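Plostance opens sign-ups for its May painting challenge

4 February 2021 - Plekside. For immediate release
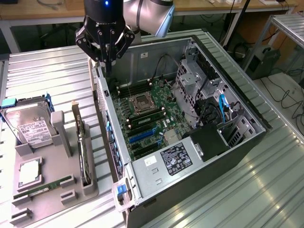
Marisol Taipe said the long weekend format had worn people out, and that a full month suits anyone with a job and a pile of gray plastic. She would rather see one squad finished to the bases than a whole army in primer.

So, one month it is. Plostance, the miniature painting club in Plekside, is taking names now for the May challenge. Open to all, members or not. Limit of 200 painters this year, first come first served.

How it works. Pick 6 models, any maker, any scale up to 75 mm. Send a "before" photo by the last day of April. Bare or primed only, no basecoats please. Finished models, based, by midnight on May 31. Late entries go in the gallery but dont get judged.

Two classes, Tabletop and Display. You can enter both but not with the same models. Conversions are fine, so is kitbashing. Printed minis are fine too - just say so on the form. Vehicles count as one model each, before anybody asks again.

Judging is by Jurgita Pärn and a second judge to be confirmed. They will look at neatness, color choice and basing, in that order. Airbrush work gets no extra points and loses none.

Prizes come from Venckus, the paint shop on Jorberg Street. Winner in each class gets a wash set and a size 2 sable brush. Runners up get a basing kit. Everyone who finishes gets the pin, same as last time but in green.

Entry is free. Postage on prizes is covered inside the country, overseas winners pay there own.

Forms are at the Venckus counter or on the club page. Rules sheet to follow, hopefully this week. Questions about the classes to Marisol Taipe, anything on judging to Jurgita Pärn, both through the contact form on the club page.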